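Destow council member quits party ahead of budget vote

A member of the Destow town council has left the majority party and will sit as an independent, taking away its one-seat edge on the 15-member body.

Bahrami, who represents the Cludel ward, told colleagues of the decision in a letter dated 28th February. The letter cites a disagreement over the plan to sell the Gusesport sports ground, which the party leadership has backed since October.

"I told voters in Cludel the ground would stay in public hands," the letter says. "I can't vote for a budget that depends on selling it."
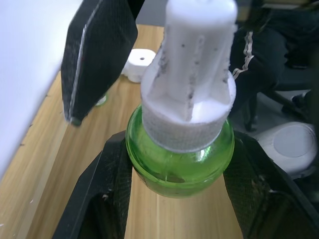

Oksana Yatsenko

The party won the ward by 11 votes at the last election, with 1524 ballots cast. Local party officials said they were disappointed and called on Bahrami to step down so that residents could choose again. Bahrami has refused — town rules do not require a member who changes sides to give up the seat.

The opposition has not said whether it will seek a change of council leader. Its members met for about 3 hours after the letter was read out and left without making a statement.

The budget goes before the full council at its next meeting.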